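The hard pencil case, reconsidered

The rigid plastic pencil case has changed little in decades. Two shallow halves, one hinge, a tray with raised rims. Soft zip pouches have taken much of the market, and when Natance surveyed 1283 households in November, the hard case came second. It still has its uses, and most complaints about it come down to poor packing.

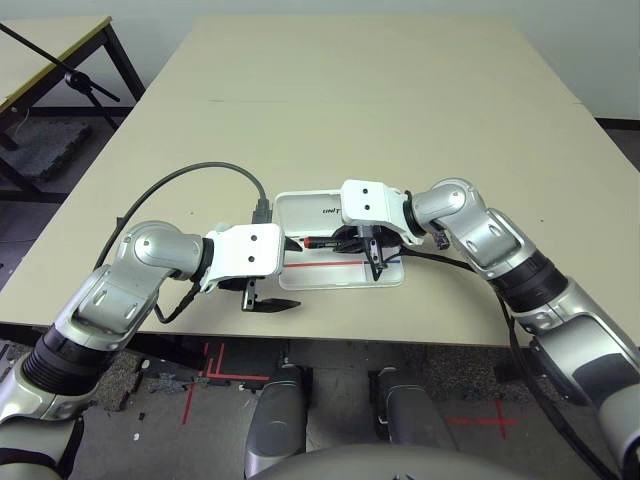
Depth is the first limit. A shallow tray takes a single layer, so each item needs its own line along the length of the case. Long, thin things go in first. Pens follow, with clips turned sideways so that the lid can close flat. A pen laid across the others holds the lid up and puts the load on the hinge.

The hinge is where most cases fail. Taria, which makes the trays for Lamrani's school range, puts each new mould through up to 60 hours of opening and closing. Owners can do less, but a lid that shuts without pressure will last longer than one that is forced.
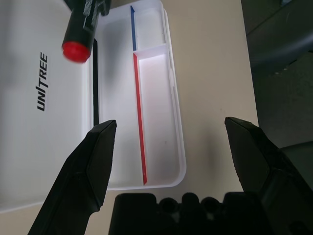 Dividers are the second matter. A long compartment suits pencils and rulers; a shorter one suits rubbers, sharpeners and spare leads. Fixed walls keep small items from sliding but waste room if the contents change often. Loose strips can be moved – at the cost of a less exact fit. The Brasach case, at 47 grams empty, uses fixed walls only.

Cleaning is simple. Empty the tray, wipe the corners with a damp cloth and leave it open until dry. Graphite dust collects along the rims, and on white plastic it shows early. Avoid solvents, as they can lift the lettering.

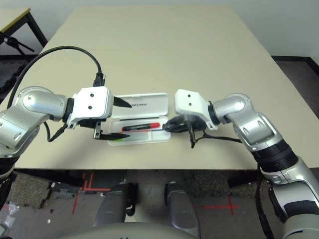
A white hard case on the table with its lid open behind the tray.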